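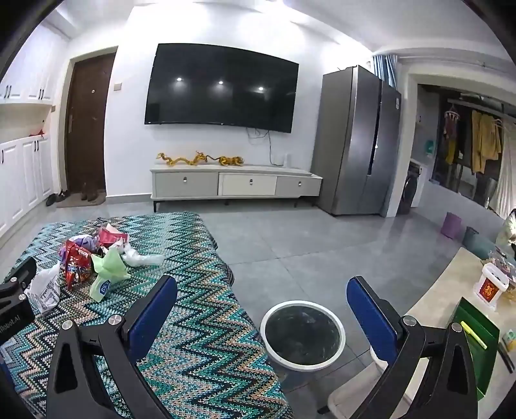 The pads were the first thing I was taught to check, and I still check them before anything else. The Troltard has two fingers, each one a black angled arm with a silver bolt head near the top, and at the end of each arm is a blue pad. The pads do the holding. The arms only bring them together. I had the gripper out over the end of the couch that evening, with the zigzag blanket underneath it and the snack bags still lying where we had left them, and I closed the fingers slowly with my thumb and watched for the place where the blue met the blue.

It met low on the left. There was a gap at the top you could have slid a bus ticket into.

I opened it and closed it again. Same gap. I wiped both pads with a damp cloth and dried them on my sleeve and tried a third time, and then I sat down and took the card out of the case.

The card came from Hondidis, where I had done my training in August. It was printed on both sides and laminated, and someone before me had written on it in biro. Power off. Fingers open. Slacken the bolt, do not remove it. Square the pad. Tighten. Check. Next to "do not remove it" the person with the biro had written "I removed it", and nothing else.

I had a 3 millimetre key on a loop of string. I switched off at the handle and waited for the light to go, then put the key in the left bolt. It would not move. I leaned on it. My mother, at the other end of the room, asked if I wanted the pliers, and I said no, you never use pliers on it, and she said my father used pliers on everything, and that was true.

I warmed the bolt with my hand for a while. I don't know that it helped. The next time I tried, it gave with a small crack that I felt in my wrist, and I looked to see if the arm had split at one of the cut-outs. It hadn't. I turned the key a quarter and stopped.

With the bolt slack, the finger swings a little and you can feel the pad looking for its place. I put the steel rule between the two pads and pressed them against it, and held everything there with one hand while I tightened with the other. The tightening always pulls it off square. You have to set it slightly wrong, so that the bolt drags it right. The card doesn't mention that. At Hondidis they let us find it out, and I had taken most of an afternoon over it while the others went for lunch.

I got it at the second go. Then I slackened it and did it again, to be sure I could.

The test is with paper. You cut 9 strips from an ordinary sheet and pick each one up by its end, and if it hangs straight the pads are true. I did the first few on my knee. My mother came and sat on the arm of the couch and held out the strips for me, one at a time, very seriously, as if she were feeding a horse. The fourth one hung crooked. I looked at the pad and then at the strip, and it was the strip. I had cut it badly. I cut another.

When they were done she asked what it was going to pick up in the end. I told her whatever Sudari sent: spoons, lids, socks, a sponge. She asked if they paid the same for socks. I said they paid by the hour.

"Then don't hurry the socks," she said.

I filled in the log. Left pad out of square, reset. Right pad sound. Bolt stiff, no damage. There is a box at the bottom for the cause, and I thought about it for a bit. I had carried the case home on the Sultana Road bus with my shopping bag on top of it. I wrote "carriage", and then my initials, and the date, December 24, 2025.

She had gone to put the kettle on by then. I folded a strip of paper and closed the pads on it, the way the card says to store them, and laid the gripper back in its foam with the fingers pointing away from the hinge.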